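Presudness Community Help > Tenancy and Household > Appliances

Replacing a microwave supplied with a furnished unit

Posted by unit56
The microwave supplied with my furnished unit has stopped heating. It is listed in the inventory attached to my lease with Ondell Property Management. I lodged a maintenance request on Monday through the tenant portal (reference 1713) and have received only an automatic acknowledgement. May I purchase a replacement and deduct the cost from my rent? I would also appreciate advice on disposing of the old appliance.

3 replies

Posted by Griris Tenancy Desk
Tenants are advised not to deduct any amount from rent without written agreement. A deduction made without consent may be recorded as arrears, even where the landlord is responsible for the repair.

An appliance listed in the inventory generally forms part of the premises and is to be maintained by the landlord. A microwave is unlikely to be classed as an urgent repair, so the ordinary notice period applies. Please send a written request quoting your portal reference and the inventory item, and ask for a reply within seven days.

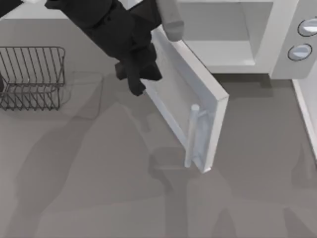

Should the agent consent to your purchasing a replacement, the consent should state the maximum amount, the method of reimbursement and who will own the new appliance at the end of the tenancy. Retain the receipt. The old appliance remains the landlord's property and must not be discarded until the agent has confirmed this in writing.

Posted by kolev_resident
Mine took 2 months. Keep emailing them.

Posted by Tabletop
I concur with the first reply. In respect of disposal, the Kolev Road transfer station accepts small electrical appliances from residents at no charge, although proof of address is required. Opening hours change in August. Microwaves should not be placed in the kerbside recycling bin, nor should the casing be opened at home, as the internal components can hold a dangerous charge after the appliance has been unplugged.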